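Planell is a television drama series created by Védís Skov and produced by Hedegaard, an independent production company. It follows three generations of a family that runs a ferry service between the fictional port of Ditden and a group of outlying islands. Ea Kirkegaard plays the lead role of Nikel, the family's eldest daughter, who returns home after her father's license is suspended.

Premise

The first season opens with Nikel working as a harbor pilot in another country. She comes back to Ditden for what she expects to be a short visit and finds that two of the three boats have been sold. Most episodes combine a single crossing with the longer story of the family's debts. The title is the name of the oldest ferry, which stays in service until the final episode of the second season.

Development

Skov wrote the pilot as a stage play and reworked it for television over several years. Early drafts had Nikel's younger brother as the main character. The change was made after a table read in which Kirkegaard, then cast in a supporting part, read the role of the sister. Skov kept the brother in the story but moved most of his scenes to the second season.

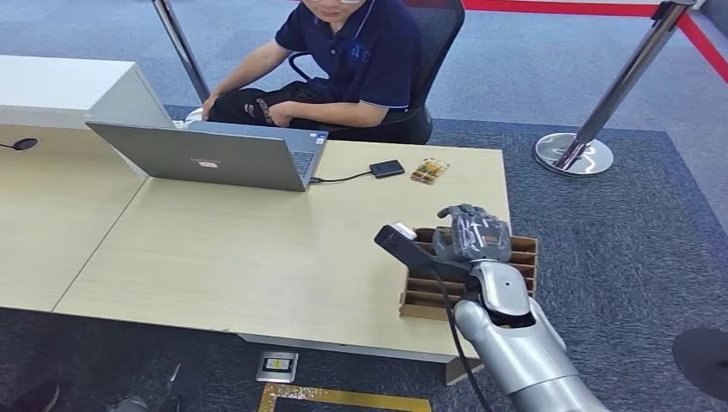 The writing staff was small – Skov and two others for the first season – and scripts were finished before filming began. For the second season, the last four scripts were still being revised during production, and one episode was dropped. Parts of its plot were later used in the third-season opener.

Production

Interior scenes were shot on a soundstage, where the ferry's passenger deck and wheelhouse were built as separate sets. Exterior scenes were filmed on a working vessel between regular sailings. An open casting call for passengers and dock workers drew 1,688 applicants, and 30 of them were given recurring parts without dialogue.

Filming of the third season ended on 16 March 2024. Kirkegaard also directed one episode that season, her first work as a director.

Broadcast

The series has 3 seasons of eight, seven and eight episodes. New seasons premiere in May. A public screening of the third-season opener was held in an outdoor arena, with an attendance of 2,994.

Music

The theme is played on accordion and double bass. A shorter version has been used since the second season, when the opening titles were cut to make room for a recap.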